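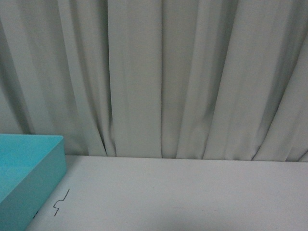

Gostivach Swap Days are back, and this year we have room for everybody

23 Mar 2019 — For immediate release

Hi everyone, Puspita Liem here. I run the Gostivach seed swap, and I've been told a press release should be written in the third person by someone calm. I'm neither of those things this week, so you're getting it from me (feel free to chop it up however you like, editors!).

The spring Gostivach Swap Days open next month in the old Maltov shoe store on Canal Street, two doors down from the post office. We've outgrown the library basement. Last spring the line went up the stairs and out past the book return, and a very patient man with a tray of leeks stood in it for most of the morning. The Maltov building has a ramp, big front windows and its own parking lot, and we have it for both weekends.

If you've never been to a swap, it's easy. You bring seeds you saved or bought too many of, you put them out, and you take home what you'd like to try. You don't need to bring anything to take something. We had plenty of first-timers last time who showed up empty-handed and left with enough beans to cover a fence, and several of them have already written to me to say they're bringing their own this year — which makes me happier than I can say in a press release.

This year's catalog lists 1246 packets, all of them donated by gardeners in the county. Tomatoes are the biggest group, as always. We're also strong on squash, pole beans, dill, and a whole drawer of marigolds that came from a single backyard. What we're short on is onions and anything in the carrot family besides dill. Onion seed doesn't keep well, so please don't bring us the packet from the back of the garage.

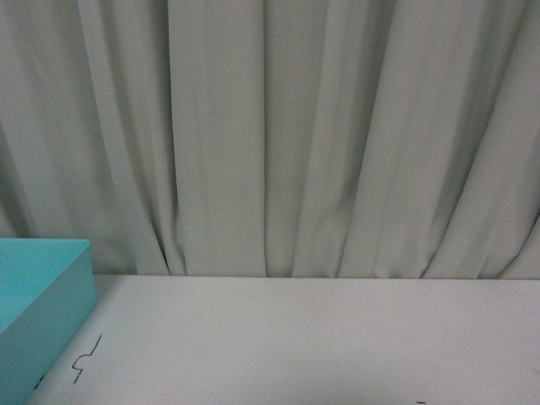 I also want to talk about labels, and I'll try to keep it short. Please write the name of the plant, the year you saved the seed, and whether it grew near anything it might have crossed with. "Grandma's yellow squash" is a lovely name and we'll keep it, but if Grandma had pumpkins on the other side of the path, the next person would like to know. Pencil is better than marker on paper envelopes. Blank envelopes will be at the door, and there's a coffee can full of pencils too.

Ankit Joshi is back to teach seed saving, and he's doing two classes this time. The first is for beginners and covers beans, peas and lettuce. The second is all about tomatoes, including the smelly part where you let the pulp sit in a jar for a few days. Each class has 24 seats, and they do fill up. I asked Ankit for something I could quote and he wrote back, "Tell them to bring a jar with a lid and wear something they don't like." So there you go.

New this year is the Yadav Bean Project, which is what we've started calling the plan to get one old local bean back into as many yards as we can. The Yadav is a brown and cream climbing bean that used to be all over the east side of town. It was down to a couple of families when one of them brought a pint jar of it to our swap in December. Several of us grew it out, and we now have 400 small packets to give away, one to a household. If you take one, all we ask is that you save a handful in the fall and bring it back. It climbs like crazy, so give it something tall. I cooked a pot of them with nothing but salt and an onion and they held their shape beautifully.

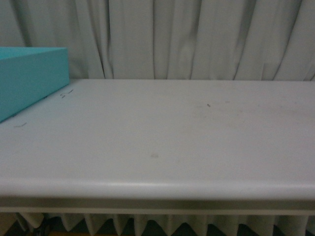 The tabletop, with its rounded front edge.

Tatel Bakery is bringing rolls and coffee on both Saturdays, and the rolls are going to run out, so come early if you care about that sort of thing. I do!

Doors open at nine and we wrap up at one. Admission is free. There's a donation jar that pays for envelopes and the heating bill. Kids are welcome, and so are dogs that don't eat peas.

To sign up for a class or drop off seeds ahead of time, stop by the front desk at the Gostivach library and ask for the swap folder. Reporters who'd like to visit while we're sorting are welcome any weekday evening. Leave your number in the same folder and I'll call you back, probably after supper.

Puspita Liem
Organizer, Gostivach Swap Days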